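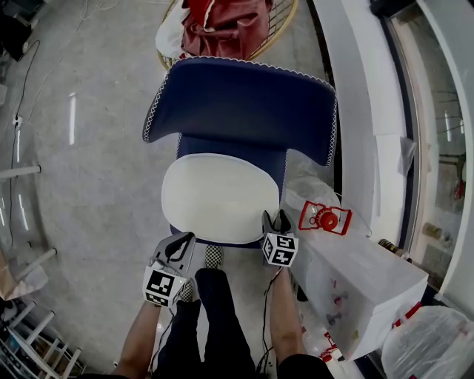
Navy chair with white cushion, seen from above.

Volunteers wanted: how people find their way in unfamiliar buildings

The Ultell memory group is looking for adults to take part in a study of route learning. We want to know how well people remember the turns they have taken, and whether a night's sleep changes what they recall.

You can take part if you are 18 or over, have normal or corrected eyesight and have never been inside the Broro building. We can't accept people who get motion sickness from screens.

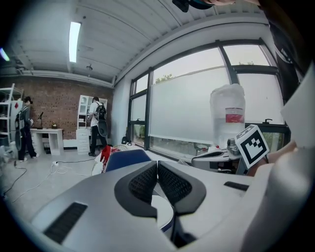 Hand-held gripper with black mesh finger pads.

What you will do

There are 2 visits on consecutive days. On the first you will walk a set route with a researcher, then sit down and draw it from memory. On the second you will walk it again alone and point towards 13 landmarks you can't see from where you are standing. Each visit takes about 26 minutes. Between the two we ask you to keep a short sleep diary - a paper form, one side.

Please don't drink alcohol on the evening between visits.

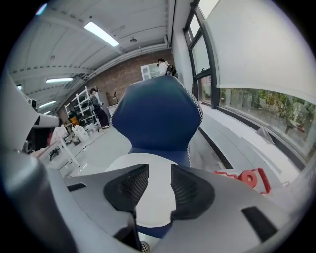

Gripper in a large workshop room.

Payment and travel

You will be paid in shopping vouchers after the second visit. Bus fares are refunded if you keep the ticket. The nearest stop is Peketti Road, and bikes can be left in the yard.

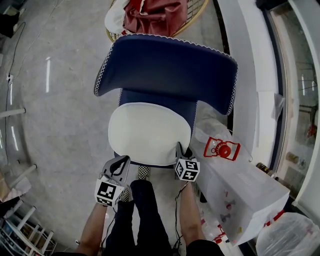 The chair and both grippers, from above.

How to apply

Write to So-yul Kang, Room 287, Ultell, with your age, a phone number and the times you are free. Visits run from April, mornings only. You can withdraw at any point without giving a reason, and your drawings will be stored under a number, not your name.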